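Adell 双臂桌面工作站:开放日试用评测
2024年5月25日
文:本站评测组

Adell 这套双臂工作站年初就有人在论坛上问,我们一直没见到实物。这次 Pekstead 在 Baltcombe 的展厅办开放日,我报了上午的场次,连看带上手,前后看了两轮演示。下面按使用顺序写,先讲夹爪,再讲取放,最后讲整机布置和价格。

开放日的流程很简单。签到以后领一张单页,上面印着当天的演示项目和时间,每场限 15 人,人满了就排下一场。讲解由 Pekstead 的工程师负责,现场可以提问,也可以预约后半段的上手环节。展厅不大,后排看桌面比较吃力,建议早点到,往前站。

夹爪是我最想看的部分。产品页上写得很笼统,只说“适合日用品抓取”,没有给手指的细节。现场工程师说,手指和外壳是分开的两个部件,手指磨损后可以单独更换,外壳用四颗螺丝固定,拆装不需要校准工具。我试着问了更换周期,对方没有给数字,说要看抓的东西和使用频率。
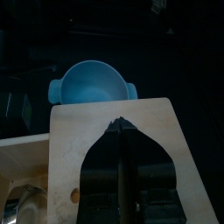 夹爪近景:米色外壳,黑色手指合拢,前方是带双耳的浅蓝色塑料碗。

从近处看,外壳表面有污迹和轻微刮痕,指尖边缘也有一点缺损。浅色外壳容易显脏,如果放在有访客的地方,得经常擦。深色外壳目前没有选项,工程师说可以记下来反馈。指尖的缺损是否影响抓小件,当天没有专门的测试,我不下结论。

对评测来说,腕部视角有个实际问题:夹爪自己占掉的画面很多。外壳一挡,碗的下半截就看不见了,只剩碗沿、内壁和两边的小把手。抓有把手的东西还好办,抓矮的、扁的东西时,操作者得靠另一个机位补充。Adell 的软件可以同时开两个窗口,切换也快,这一点做得不错。缺点是窗口大小不能自由拖动,只有三档预设,小屏幕笔记本上看着费劲。

演示的第二部分是柜体和抽屉类物品。这类东西对机械臂来说一直比较麻烦,板材有厚度,开口有方向,手指进去的角度稍微偏一点就会碰到侧板。Pekstead 的说法是,他们选道具时特意不用展会上常见的泡沫方块,尽量接近家里和办公室会有的东西。 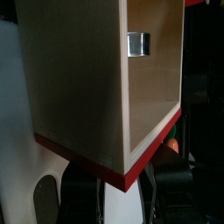

判断一套工作站能不能做柜体类任务,我主要看近距离的画面质量。远景清楚不算本事,贴近以后还能分清边缘和内部才有用。以这只奶油色的木盒为例,侧板、前缘的切口和底下那条红色封边都分得开,盒内左壁靠上的银色金属小件反光很强,中间白亮一块,细节就少了。右侧背景几乎全黑。也就是说,亮部和暗部不太能兼顾,遇到金属件或者很深的柜子,最好自己加一盏可以调角度的灯。Adell 的配件单里有补光灯,但不含在标准套装内,这个安排我不太赞成,应该作为标配。

上手环节我排到第二组,每人时间 8 分钟。控制方式是主从式,手上握一副操作柄,桌上的机械臂跟着动。延迟能感觉到,幅度不大,适应一会儿就不太在意了。力反馈偏弱,夹住东西和刚碰到东西的手感差别小,我练习时主要靠看。操作柄的重量合适,握久了虎口有点酸。左右手的松紧可以分别调,旋钮在柄的底部,戴手套也能拧动。

软件方面,录制、回放和标记都在同一个页面里。录一段动作需要先命名再开始,不能先录后改名,这个顺序不方便,忙起来很容易存出一堆重名文件。回放可以逐帧拖动。导出格式有两种,现场没有给我们拷文件,所以兼容性没办法验证。帮助文档目前是英文,中文版说是在翻译,没有给时间。
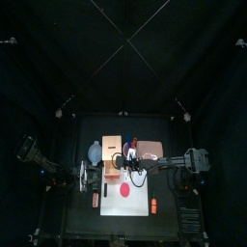

整机布置比我预想的紧凑,不过对场地还是有要求。工作区要围起来,桌面要固定,线要有地方走。展厅里用的是黑色布围,桌面也是黑的,两条臂从左右相对伸进来,物品集中摆在中间,拉出来的红面小抽屉、插着蓝红两支马克笔的半透明杯子和印着红色圆点的白纸都在两臂之间。黑底的好处是浅色和彩色物品很好认,坏处是黑色的东西容易混进去,纸边那支黑色马克笔和杯子前面的黑色设备就不如别的东西显眼。买回去以后如果要处理深色物品,建议另备一块浅色台面。走线也值得留意,细黑线从设备那里拖出来,越过白纸上方再拐向右臂,离操作区很近。我自己布置的话会把这类线改到桌子后侧。

两侧底座上都有小状态灯,亮度合适,不晃眼。灯色的含义要查手册,底座上如果能印一行说明会更省事。

噪声没有带仪器测,凭感觉,正常说话不受影响。急停按钮的位置合理,坐着就能够到,工程师在上手前让每个人都按了一次,这个做法值得保留。

价格方面,Pekstead 当天给的租用报价是每月 2732 元,含基本维护,不含耗材和补光灯。手指属于耗材,一对 66 元。买断价要单独询价,我没有拿到。同类的 Pacheco 套装我去年试过,力反馈比这套好,但只有单臂,软件也更难上手,两者放在一起比不太公平。

适合谁:需要双臂、做日用品取放和抽屉类任务的小型实验室,有固定场地,能接受自己补灯。
不太适合:主要抓深色或反光物品的,依赖力反馈的,以及需要经常搬动设备的。

优点:双窗口切换快,手指可单独更换,操作柄松紧可调。
缺点:浅色外壳显脏,补光灯另购,录制必须先命名,中文文档还没出。

开放日的下一场仍在 Baltcombe 展厅,报名走 Pekstead 的预约页面,上手名额要在备注里单独写明。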